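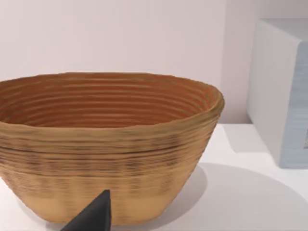 Do you need special products to keep a kitchen counter clean?

Dish soap, warm water and a cloth that gets washed often will handle nearly all of it. The rest is mostly packaging.

Jul 6, 2021
By the Home Desk

I have a shelf of half-used sprays under the sink, and every one of them promised to be the last I'd buy. The Storkik counter foam cost me 11 dollars and smelled like a swimming pool. Tuvum wipes left streaks on anything darker than cream. I went back to a squirt of dish soap in a bowl and haven't missed either one.

Vinegar gets recommended for everything. It does fine on hard water marks around the faucet. Keep it off marble and other limestone, because it will etch them, and don't mix it with baking soda and expect a miracle. You get fizz, and then you get salty water. Baking soda on its own, made into a paste with a few drops of water, is a decent mild scrub for tea stains. Try it on a corner first – some glossy finishes scratch more easily than the salesman admits.

Never put vinegar and bleach together. I'm suspicious of most warnings on bottles but that one is real.

Microwaving a wet sponge is another trick I don't trust. Forget to wet it properly and it can catch fire. I switched to thin cotton cloths, bought a pack of 15 at Mikport last November, and throw them in with the towels. Hang the one in use over the faucet so it dries. A cloth balled up in the sink will stink by morning whatever you washed it with.

Lemon halves in the garbage disposal: smells nice for an hour. The smell usually comes from gunk under the rubber flap, and that needs an old toothbrush and some soap. Unplug the disposal or turn it off at the breaker before you poke around.

Raw chicken juice is where I do get fussy. Wash with soap first, then use a plain disinfectant and leave it wet for as long as the label says. Wiping it off right away, as they do in the commercials, is a waste of the bottle.

As for those "sealing" polishes for laminate, I tried one on the left side of the stove and left the right side alone. Couldn't tell them apart after a week. The bottle is still 96 percent full if anyone wants it.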